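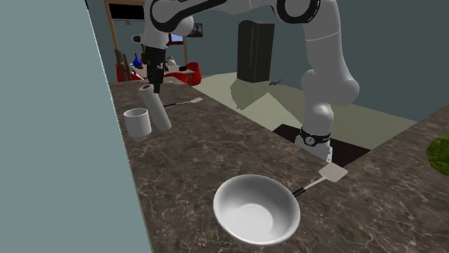
Kitchen counter with a cup and a roll of paper towels.

Home Programs Growers Markets Notices Contact

Filed under: Farm and Food / Grants / Cold Storage

Redolside Cold Storage Grant: Frequently Asked Questions

Last updated 8 October 2021

The cold storage grant helps small farms and food producers in the Redolside district buy, repair or share refrigerated storage. The answers below cover the current round. They replace the answers posted in August, which listed an older equipment rule. If an answer on this page is different from the wording in the application packet, follow the packet.

GENERAL

What is the grant for?

It pays part of the cost of keeping fresh food cold between harvest and sale. Most awards go toward walk-in coolers, insulated rooms, compressors, door seals and temperature loggers. Repairs to equipment you already own are allowed if the equipment will be used for food you plan to sell.

Who runs it?

The Redolside district agriculture office runs the program and makes the awards. Applications are taken at the main office and at the Brennan branch. The Skavar branch can hand out packets and answer simple questions but does not take applications.

How much can I get?

The most any one applicant can receive is $3000. The grant does not cover the full cost. You must pay at least 20 percent of the approved project yourself, and that share has to be in money. Your own labor can't be counted toward it, and neither can materials you already had on hand.

Is this a loan?

No. You don't pay it back if you finish the project as approved and keep the equipment in use for the required period. See "What happens if I sell the equipment?" further down.

ELIGIBILITY

Who can apply?

Farms of 100 acres or less that sell fruit, vegetables, eggs, milk, cheese or meat. Packing sheds, small dairies and shared kitchens that buy from those farms can also apply. The place where the equipment will be installed must be inside the district.

Is leased land counted in the acreage?

Yes. Count all the land you farm, owned and leased. Woodland and land under buildings are left out of the total. If you lease land to someone else and don't farm it yourself, leave that out too.

I farm in Histik but my cooler is in Redolside. Am I covered?

Yes, as long as the cooler is in the district and will stay there. Histik is outside the district line, so equipment installed on the farm itself would not qualify. Use the address of the cooler on page one of the form and the address of the farm on the attached land sheet.

Do I need to have been in business for a certain time?

You need two completed growing seasons, or two years of sales records if you are a processor. New farms that have taken over an existing operation may use the earlier owner's records if they have permission in writing.

Can a restaurant or grocery store apply?

No. The program is for growers and for businesses that pack or process local food before it reaches a store. A farm stand on a farm is treated as part of the farm.

Can neighbors apply together?

Yes. A shared application needs one lead applicant, who signs the agreement and receives the payment. Everyone else signs the sharing form. The maximum award stays the same no matter how many farms are on the application. A farm listed on a shared application can't file its own in the same round.

COSTS

What costs are allowed?

New or used refrigeration units, insulation panels, doors, shelving for cold rooms, wiring needed to run the unit, drains, floor sealing, sensors and alarms. Delivery and professional installation are allowed. Sales tax is allowed if you can't claim it back elsewhere.

What is not allowed?

Land, vehicles, fuel, wages, electric bills, insurance, display coolers for retail use, household refrigerators and general kitchen equipment. Refrigerated trailers are allowed only if they stay parked at one site and are used for storage.

Can I buy used equipment?

Yes, with a written statement from a refrigeration technician that the unit works and holds its set temperature. The seller can't be a relative or a business partner. Keep the serial number visible so the inspector can check it.

Can I use more than one supplier?

Yes. Send two written quotes for each large item. You don't have to pick the lower one, but if you pick the higher one, add a short note with your reasons. Common reasons are a longer warranty, a closer repair shop or a unit that fits the space. Small items such as thermometers and door curtains need only a store price.

I already bought my cooler. Can I be paid back?

No. Only costs you take on after you receive the signed award letter can be paid. This includes deposits. If you put down a deposit before the letter, the whole item is left out of the grant, so ask the supplier to hold the quote.

Can I combine this with other farm grants?

In most cases, yes. The same dollar of cost can't be paid twice. List any other help you have received or asked for in section D.

APPLYING

What do I need to send in?

The application form, the land sheet or sales records, quotes, a simple drawing showing where the equipment will go, and proof that you own the site or have permission to use it. A hand drawing is fine if the measurements are readable. Photos of the site are welcome but not required.

Can I apply online?

You can download the packet and fill it in on a computer, but the signed pages must be mailed or brought in. Faxed signatures are not accepted. Keep a copy for your own records, as papers are not returned.

Is there a fee?

No.

Do I need a permit first?

Some projects need an electrical or building permit. You can apply for the grant before you have the permit, but you can't be paid until it is issued. The Redolside permit desk handles permits for the whole district except inside the Brennan town limits, where you go to the town clerk.

How are applications scored?

Points are given for the amount of food that would be kept from spoiling, the number of months the storage would be used, and how ready the project is to start. Shared projects get extra points. Applicants who have never had an award are placed first when scores are tied.

When will I hear back?

Letters go out after all applications in the round have been scored. Staff can't give scores or results over the phone. If your application is missing something, you will get one notice telling you what it is and how long you have to send it.

AFTER AN AWARD

When do I get paid?

After the work is done and inspected. Send in your receipts with the payment request and the office will set up a visit. If the final cost is lower than the quote, the grant goes down to match. If it is higher, the grant stays as it was.

Can I get part of the money early?

Only for hardship, and only when the supplier won't deliver without full payment. Ask before you place the order. The early payment form is not in the packet, so you will need to request it from the main office.

What does the inspector look at?

The inspector checks that the equipment matches the receipts, that it is installed at the approved site and that it holds temperature. You don't need to have produce in the cooler for the visit, but the unit should be running when the inspector arrives. A food safety inspection is separate and is done by a different office.

Can I change the project after it is approved?

Small changes, such as a different brand of the same size, need an email to the office. A change of site or a change in the type of storage needs a new approval before you spend any money.

What happens if I sell the equipment?

If you sell it or move it out of the district before the end date in your agreement, you may have to return part of the grant. Tell the office in writing before the sale. Passing it on to another eligible farm in the district is usually approved.

What if my application is turned down?

The letter will say why. You can ask for a review in writing, and you can apply again in the next round with the same project. Several parts of the old packet can be reused, but quotes must be new.

Where do I send questions that aren't answered on this page?

Use the contact form and choose "Cold Storage" from the list, or stop by the Brennan branch during office hours. Packets are also on the counter at the Skavar branch.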